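About Nustbridge

Nustbridge is an evening language school. We teach Portuguese and English to adults who work during the day and want to get comfortable speaking, reading and filling out forms in a second language.

Bontu Demissie started the school with one class of 19 students in a rented room over a print shop. We now have 300 students enrolled in two buildings, and we still keep every class small enough that each person speaks in every session. 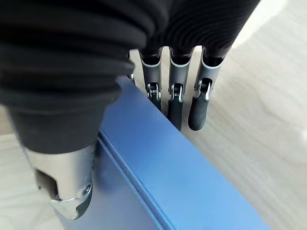

Classes run for 12 weeks and meet twice a week, from 6:30 to 8:30 in the evening. Beginners start with listening and short conversations. Writing comes in the fourth week – earlier if the group is ready for it. New students take a free placement interview, and there is no written test.

Our buildings

The Driris building has the front office, the library and most of the English classes. The library holds 400 books, and students may borrow two at a time. Portuguese classes meet at Figueiredo Hall, a short walk away. Parking is free at both after 6:00.
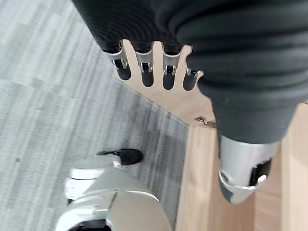
Street parking fills up early on market nights, so use the rear lot if you can. The side entrance at Figueiredo Hall has a ramp and stays unlocked until the last class ends.

Tuition is $77 per week and includes the workbook. Students who pay for the full term up front get the last week free. Support from the Ostent Fund covers part of the cost for students who qualify, and applications for the spring term are open through April.

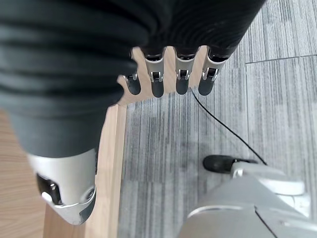 Contact the office

The office is open Monday through Thursday from 3:00 to 9:00. Placement interviews can be booked at the front desk or by phone.

Page updated January 5, 2026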